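4月30日 缝合练习台

换了新的一批组织,手感和上一批差别很大,值得好好记一笔。Castberg那边的配方终于把表层调软了,进针时有一点点让,然后才透过去,真的很像!Hartmut Thiele试了两针就不肯下来,我在旁边等了半天。

今天用的是469号批次,红色的。线还是细线,深色的那种,先不换。

几个要点,趁还记得:

进针角度要比在旧料上更陡。旧料硬,斜着也能过去,新料斜着进会把表面拖出一道褶,针还没出来,位置已经偏了。Kai Ehlers的办法是先用左手的钳尖轻轻压住出针点旁边,再转腕,一圈走完。我学了他的,第二轮明显顺。

交接线的时候别急着张大钳口。开一条小缝就够,线自己会进来。张太大反而碰到组织,又得退回去重来。

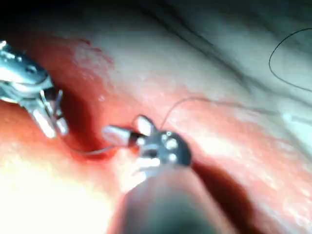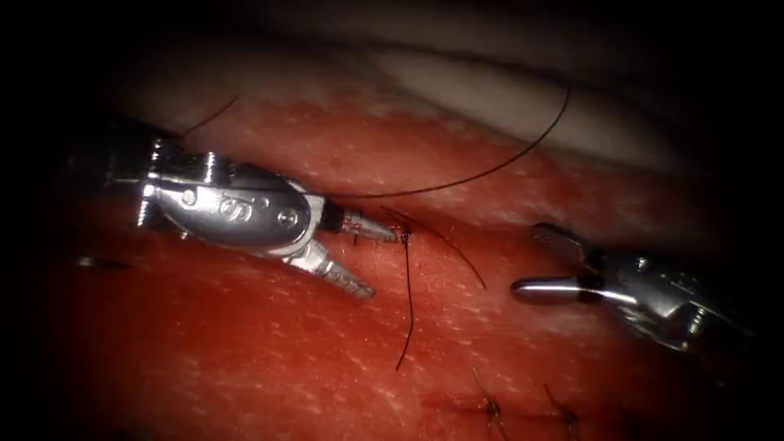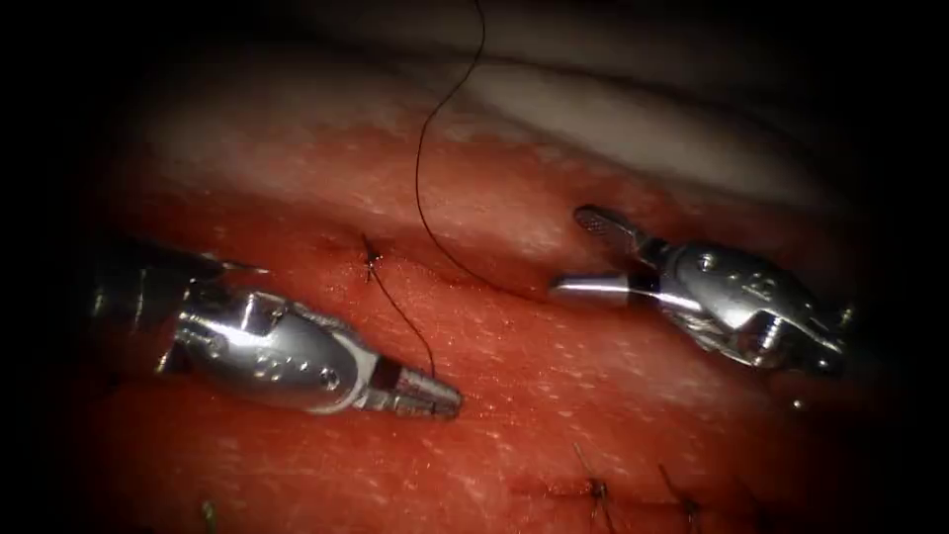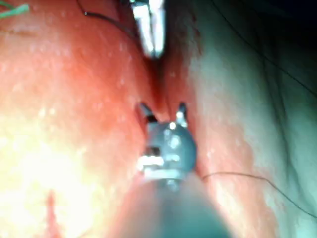 打结还是老问题:第一个结收紧时,第二只手总想往上提。往上提,组织就跟着鼓起来,边缘对不齐。要贴着表面往两边拉,拉到刚好靠拢就停。新料在这一点上特别诚实,多用一点力,针孔马上变成小口子,旧料根本看不出来。我觉得光凭这一条就该全换成新的,哪怕贵一些。

窄的地方最好玩。两边都是鼓的,中间一道深沟,下针全靠手腕,胳膊基本不能动。我一开始老是把杆子靠在一侧借力,Kai提醒了两次才改掉。后来试着先把钳尖停在沟口,看清另一把的位置,再往里送,一下子从容多了。这个习惯要写进Dramton的练习单里,放在打结前面。

湿度:开封后喷一次,中间补一次。Hartmut嫌太滑,我倒喜欢,反光多一点,但针走得干净。下次喷少一些,对比一下。光也可以再调,亮度现在是885,亮的一侧有点晃眼,先降到800看看。

没解决的:
线尾留多长,三个人三个说法。我偏向短一点,省得绕到钳口后面去。
旧料剩下的先别扔,给Jondgate新来的同事练握持还是够用的。
缝合垫背面的固定夹有一个松了,用力拉线时整块会跟着走,得找Quintana要备件。

九月的课之前,想让每个人在新料上至少完整走2轮,连续缝加打结,中途不停。Hartmut说要再加一轮只用左手的,我举双手赞成,虽然我的左手现在还很笨。

下次先从左手开始练,趁手还没累。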